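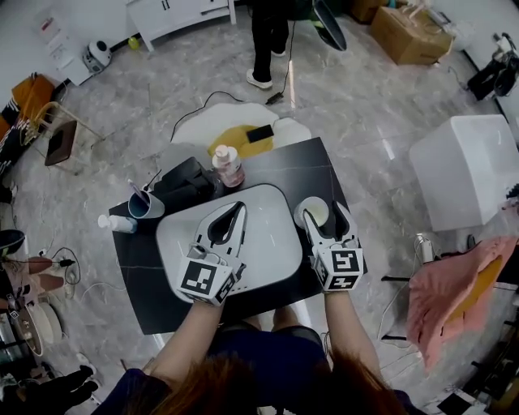
Vonisell Bathroom Tray, large, light grey

Search products
Type to search

I was doubtful about stocking a tray. A shelf does the same job for nothing, and most of the trays we get sent are too small to hold more than a soap bar and a ring. We took 4 of the Vonisell in October to see whether anyone wanted them, and I kept one back to use at home.

It is a plain rounded rectangle in light grey. A pump bottle, a toothbrush cup and a few small bottles fit on it with room left over. Small bottles that won't stand up on their own can be laid down flat, and the edge keeps them from rolling off. On a dark tabletop the pale colour shows up well, and so does every blob of toothpaste.

The maker says it "brings calm to the morning routine". I can't say I noticed. It does mean you can lift everything at once when you wipe the table - provided you have somewhere to put it down again.

Things I would want to know before buying:

It takes up a lot of a small table. Measure first, and allow space beside it for a cup.
It has no compartments. The Cosona tray has two, though both are too narrow for a pump bottle.
Cups, bottles and toothbrush are not included. People do ask.
Wash by hand. The leaflet says dishwasher safe, but Fengying Yuan in our Skollville shop put hers through and wasn't pleased with the finish.

Price 186 kr. Delivery is free on orders over 100 kr, so you won't pay postage on this one. Returns are accepted if it is unused and still in the sleeve.

If you already own a decent baking tray or an old serving tray, try that for a week before you spend the money. If it annoys you, come back and look at this.

Tormod Brekke
Updated 07/12/2024

Filed under: Bathroom > Trays & Tidies > Vonisell
2 comments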